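An Afternoon Among the Toy Burgers at Kukis

By Wichai Nakpan
12th October

I have wanted to see inside Kukis ever since my niece served me a rubber fried egg on a saucer and charged me for it, so when they opened the doors for visitors I was in line before the coffee was ready. Kukis makes play food and very little else. The building used to be a shoe store, and it still has the long front windows, so everything inside looks cheerful even on a gray day.

We went around in a group of 17. First came the drawing room, with old sketches pinned right up to the ceiling (I could have stayed there all day, the page of failed pickles is wonderful), and then the tables at the back where the burger set gets tried out. I went straight for the burgers, of course!
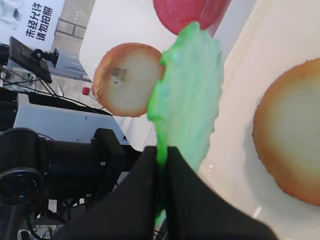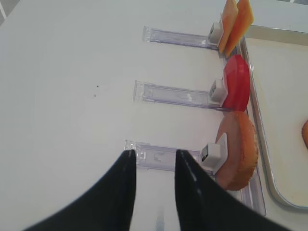
The burger table

I loved the buns best. They have a golden-brown rim and a pale, creamy middle, just the way a real one looks when you cut it and toast it. The lettuce has a proper ruffled edge, and there is more than one green in it, glossy in one place and a bit mottled in another.

Then there are the clear plastic rails, which I had never seen before. They lie side by side on the white tabletop, each with a small white block at the right end, and the flat pieces stand up on edge behind the blocks. The orange slices look a lot like processed cheese to me, and I got hungry standing there. It's such a neat way to set out a burger, like a tiny deli counter, and I want one for my own kitchen.

Getting there and what to ask for

Take the Sukprasert Street side, as the front door sticks. The tour lasts almost 30 minutes but our guide let us run over, and she answered every single question about paint. Ask to see the Skenari drawers, where they keep the old color samples. There's a shop too, and I came out with 2 bags. They plan to open up again in May and I'll be back with my niece, who has opinions about the egg.

6 comments | Share this page

Contact | Copyright Vurkix Visits | Back to top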